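The Case for Keeping Handwriting in Public Schools

Feb 17, 2020

In August the Putora school district removed handwriting from its required elementary program. Schools may still offer it, but no time is set aside for it and no teacher is evaluated on it. The neighboring districts of Asalano and Najjar are now considering the same step. This institute has followed the matter with concern and asks both boards to decline.

The argument for removal deserves a fair hearing. The school day is finite. Reading and mathematics scores are watched closely by parents and by the state, and a principal who is asked to raise them will look for minutes wherever they can be found. Typing is useful, and most adults type far more than they write. A district that made no room for the keyboard would be failing its students. 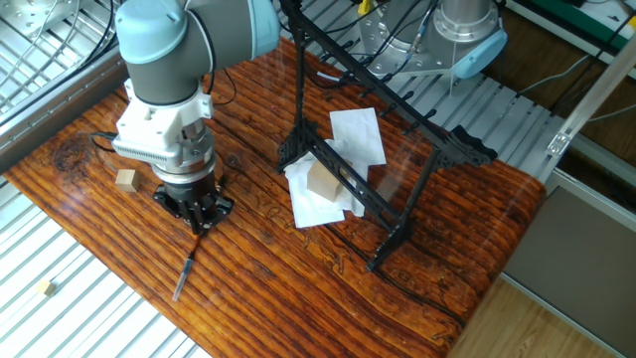 The question before the boards is therefore one of proportion. Under the former Putora program, pupils in the early grades spent 19 minutes a day on handwriting. We do not consider that excessive. It was enough for a child to learn to form letters with ease, and ease matters a great deal. A pupil who must stop to think about the shape of each letter has less attention left for spelling, for the order of a sentence, and for what the sentence is supposed to say.

Teachers in Putora have told us that the change is already felt in the middle grades. Students take fewer notes. Mathematics papers are harder to read, and some errors in long division come from columns that do not line up. These reports are not a formal study and we do not present them as one. They do come from people who see the work every day, and a board should weigh them before it acts.

There is also a question of fairness. Families who value handwriting will arrange for it. The Vullulero community center offers a weekend penmanship course for children at a fee of 300 dollars per term, and it has a waiting list. We have no complaint against the center, which does good work. A basic skill should not, however, depend on whether a household can pay for it.
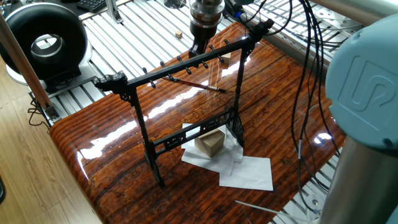 Older traditions treated writing by hand as a discipline worth years of practice, and many still do. Public schools cannot be asked to produce calligraphers. They can be asked to see that every child leaves the third grade able to write a page that another person can read, and able to read a letter from a grandparent. The second ability is often left out of the discussion. Students who are never taught to join letters have trouble reading joined letters, and a large share of family papers and local records is written that way.

We recommend that Asalano and Najjar keep a daily handwriting period through age 7, with shorter weekly practice for the grades that follow. Keyboard instruction can begin alongside it. We further recommend that Putora review its decision at the end of the current school year, with samples of student work made available to the public.

Comments (3)

gradefourteacher
The note about long division is correct. I now hand out graph paper to the whole class.

M.L., Najjar
My son has 5 different typing programs to log in to and cannot sign his name. Please send this to the board.

oldpressroom
I disagree. My handwriting was drilled for years and is still unreadable. Give the time to reading.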